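Storkbridge grip fault

The Storkbridge grip fault was a recurring failure in the Etim, a two-armed table robot built by Skokar for folding and packing soft goods. It came to light at the company's test hall in Stindden, and it is remembered mostly because it was so hard to pin down. The name comes from Storkbridge, the piece of software that decided how firmly the fingers should close.

In everyday use the Etim picked up cloth, paper and plastic from a flat table and judged its hold by the load on the finger motors. With towels and shirts this worked nicely for months on end. Thin plastic was another matter, as anyone who has wrestled with a grocery bag will understand. Two layers sliding over each other gave almost the same reading as a bag firmly held, and so the robot would carry on with the lift while the bag slowly crept out of its fingers. When the load finally dropped, Storkbridge took it for a weak grip and closed both hands at full force, sometimes on nothing at all and sometimes on the edge of the table.
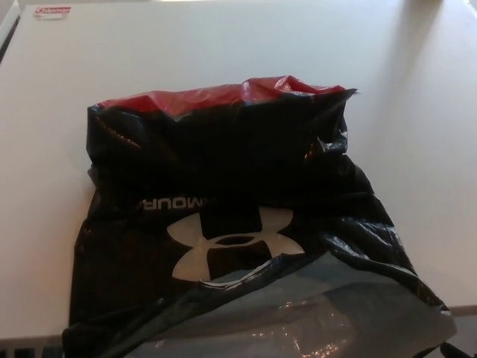
Was the Etim dangerous to the people working next to it?
The full-force closing could pinch a hand badly, and Skokar treated it as a safety matter from the first report, although no injury was ever recorded.

The fault was written up in a service notice dated Feb 11, 2025. Of 90 lifts logged with plastic shopping bags, 26 ended in a slip and 12 of those were followed by the sudden closing. The notice told owners to keep the robot on cloth work only, and to stop both arms before reaching over the table – a rule that many shops had let slide a little over time, the machine being so slow and gentle on its better days.

Finding the cause took patience. The first suspicion fell on the rubber finger pads, which do wear smooth, and a good many sets were swapped out with no change worth speaking of. Later on the test crew noticed that glossy bags with a folded-over opening failed far more often than plain ones, and that led them back to the way Storkbridge averaged its readings. A short slip was simply smoothed away before the software had a chance to react to it.

The repair came in 2 parts. An update shortened the averaging and put a firm upper limit on closing force, and a slip sensor was added to the thumb of each hand. Older Etims could be fitted with the sensor at Stindden, though the update alone was enough to lift the restriction to cloth. Bags with something flat inside are still listed in the manual as needing a slower lift.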